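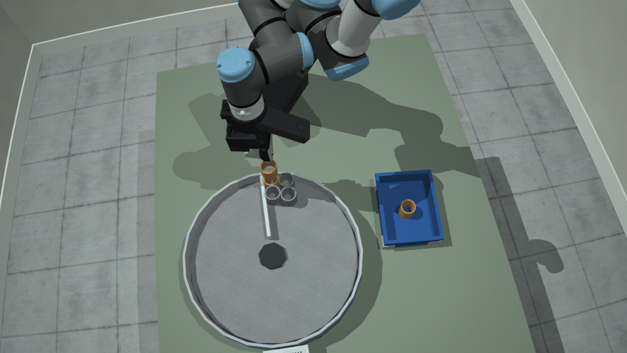

Ring sorting on the simulated cell: circular tray, blue bin, orange ring in the gripper.

Testers wanted for the Jerik sorting kit

Callarari is looking for people to try out the Jerik kit before it goes on sale. Jerik is a software package for small pick-and-place jobs. It comes with a simulated cell, a set of ready-made tasks and a task editor. You run it on your own computer and do not need a real arm.

We need 50 testers. The test period starts in December and lasts four weeks. Plan on five hours a week.

What you will do

You start with the ring task. The arm picks short ring-shaped parts from a round tray and places the orange ones in the bin. Grey ones stay on the tray. You will run the task as supplied, then change the part positions and the grip settings and run it again. Each tester completes 100 logged runs of this task. After that you pick two more tasks from the set, or build one of your own in the editor.

At the end of each week you fill out a form. We ask what you changed, where the arm missed or dropped a part, and which pages of the manual you had to read more than once. There is one phone call at the end of the test, 30 minutes at most.

Who can apply

You should be 18 or older and have some experience with automation. A shop technician, a student or a teacher at a trade school would all be fine. You do not have to be a programmer. If you have only used a teach pendant, please say so in your application, as we want several people with that background.

You need a desktop or laptop with a separate graphics card and 50 GB of free disk space. The kit does not run on tablets. Employees of Ackermann, our distributor, cannot take part.

What you get

Testers are paid 1000 dollars after the final call. Anyone who also builds a working task of their own gets 2000 dollars in total. You keep your license for the release version. Taxes are your responsibility.

How to apply

Use the form on the Vasudau project page. Tell us what equipment you have worked with and what computer you would use. Leave the company field blank if you are applying on your own. Questions go to Miklós Boros, test coordinator, through the same form.

Posted 2020-10-14

Comments (4)

dkl_machine
Is the grip force something you can set per part or only once for the whole task?

Miklós Boros
Per part. It is in the part list, second tab.

Renata
I teach an evening class. Can two of us share one spot and split the hours?

Miklós Boros
One person per spot, sorry. You can both apply.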